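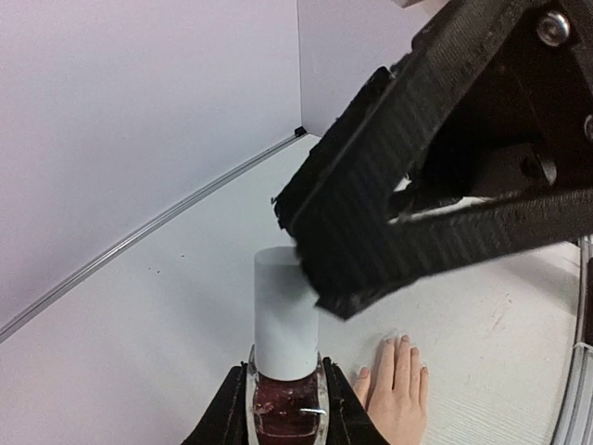 Page 5

About Us

Hi, I'm Maricel Dela Peña, and I run Truvley, a little nail school upstairs at 241 Buenaventura Street in Plumport. If you've walked past the bakery and smelled acetone mixed in with the cinnamon rolls, that was us!

I did nails at my kitchen table for years before I ever taught anybody. Then my cousin wanted to learn, then two of her friends, and pretty soon we were eating dinner standing up. We moved into the Buenaventura Street place in March with secondhand desks and a sink that took three plumbers (long story, don't ask me about the second one).

Our main course is 600 hours and gets you ready for the state exam. You'll do plenty of bookwork on skin, sanitation and salon law, and I know that part can drag, but I try to keep it moving and there's always coffee. The rest is hands-on - manicures, pedicures, gels, acrylics and a lot of filing. Classes stay small so I can sit down next to you when your cuticle work goes sideways. Mine did for a whole year.

We also run a short evening class called Trerkix for people who just want to do their own nails nicely at home. No exam, no uniform, bring a friend.

If you'd like a cheap manicure, our students take walk-ins in the afternoon. They're slow and careful and very happy to see you! Ring the bell marked 1718 (it's the old suite number, we never changed it) and come on up.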